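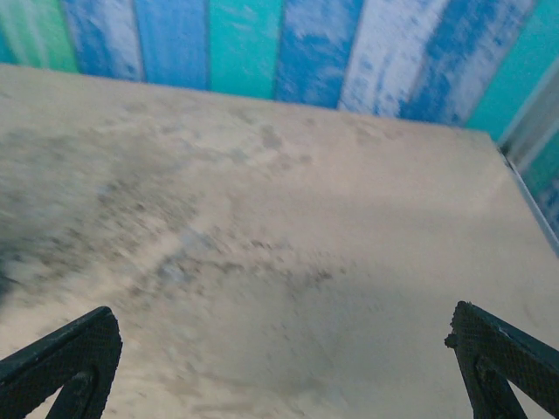
Gripper fingers slipping, and one tip going ragged. File it or replace it?
Posted by Pluvville, 21 December 2019

Hello all. I look after a small arm with a two-finger gripper and a camera at the wrist. The fingers are the angled black sort with the crosshatch pattern, and they were lovely when I fitted them in July. Now they've started letting go of things halfway through a lift, mostly smooth stuff like jar lids, and the tip of the right-hand one looks a bit chewed along the leading edge.

The table has got grubby too. There's a big grey smudgy patch over the left and middle of it, and I can't tell if that's dust or bits of finger (or both!). The right side is much cleaner. I've got 11 jobs saved on this thing and I'd rather not re-teach the lot, so can I just file the tip smooth and carry on? And what do people clean their tables with?

Sastia

Please don't file it! I did that to one of mine and spent a whole evening wondering why it kept picking everything up slightly crooked. Take a bit off one side and the two tips don't meet where they used to.

I'd clean first and see what you've got. Power off, arm parked somewhere it can't drop on your hand, then an old soft toothbrush with warm water and a tiny drop of washing-up liquid, brushing along the grooves in both directions. The pattern packs up with muck and then it's as good as smooth. Let them dry properly before you try a lift. Mine get done every 2 weeks and they grip like new for a good while after.

For the table I use a damp cloth, then a dry one. If the grey comes off on the cloth it's dirt. If it stays put it's probably scuffing, and you can live with that.

Zeltden

just swap them, fingers are cheap

Soon-im Han

Swapping is fine, but do both together — a new finger opposite a worn one gave me more trouble than two worn ones. Take a photo of how they sit before you undo anything, do the screws up a little at a time on each side, then close the gripper slowly with nothing in it and look at the tips from the front. If they meet evenly, run your home position again and try one saved job at low speed. I had 12 saved when I last changed mine and only 4 wanted a nudge, all of them low pick-ups close to the table.

Low pick-ups are what I'd check on yours anyway. A tip that's going at the leading edge may well be brushing the surface on the way in. Slide a sheet of paper under the fingers at the bottom of the move, and if it drags, raise that point a touch and save it again. Otherwise the new pair could end up the same way.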